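Obst richtig lagern: Was in die Schale darf und was eingewickelt bleibt

55 mal geteilt · 123 Kommentare

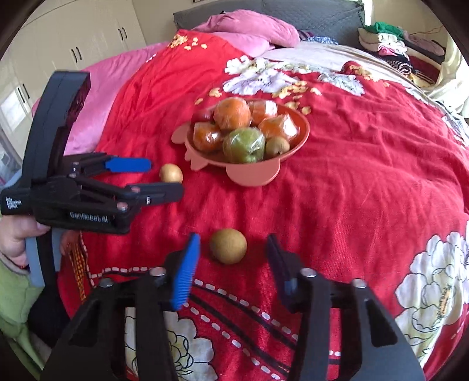 Muss man Orangen aus der Folie nehmen, wenn man sie zu Hause in die Obstschale legt?
Für ein paar Tage kann die Folie dranbleiben. Wer länger lagern will, packt die Früchte aus, wischt sie trocken und legt sie einzeln hin, damit Luft an die Schale kommt.

Einzeln eingewickelte Früchte trocknen langsamer aus. Sammelt sich unter der Folie Feuchtigkeit, schimmelt die Frucht trotzdem – dann sofort auspacken und bald essen. Weiche Stellen merkt man durch die Folie schlecht, also beim Nachsehen ruhig etwas drücken.

Kiwis

Harte Kiwis neben einen Apfel legen. Der Apfel gibt Ethylen ab, und die Kiwis werden schneller weich. Reife Kiwis kommen aus der Schale heraus und ins Gemüsefach, dort halten sie noch etliche Tage. Nachgeben sollen sie bei leichtem Daumendruck am Stielende.

Äpfel und Birnen

Äpfel am besten getrennt vom übrigen Obst lagern, kühl und dunkel. In der Schale liegt nur, was in den nächsten Tagen gegessen wird. Birnen reifen bei Zimmertemperatur nach und werden dann schnell mehlig. Grüne Birnen täglich prüfen.

Die Schale

Flach und weit ist besser als tief und eng. Bei uns gehen 300 Gramm Kiwis und ein paar Orangen gut hinein, mehr drückt nur. Kunststoffschalen mit gewelltem Rand einmal in der Woche mit warmem Wasser und etwas Spülmittel auswaschen, in den Rillen bleibt sonst Saft hängen. Gut abtrocknen.

Moushumi Liyanage aus Hadum schreibt, dass sie im Juni gar keine Äpfel mehr offen hinlegt – in ihrer Küche wird es nachmittags zu warm. Das Schlafzimmer auf der Nordseite ist bei ihr der kühlste Raum, dort steht dann auch das Obst.

90 Personen gefällt das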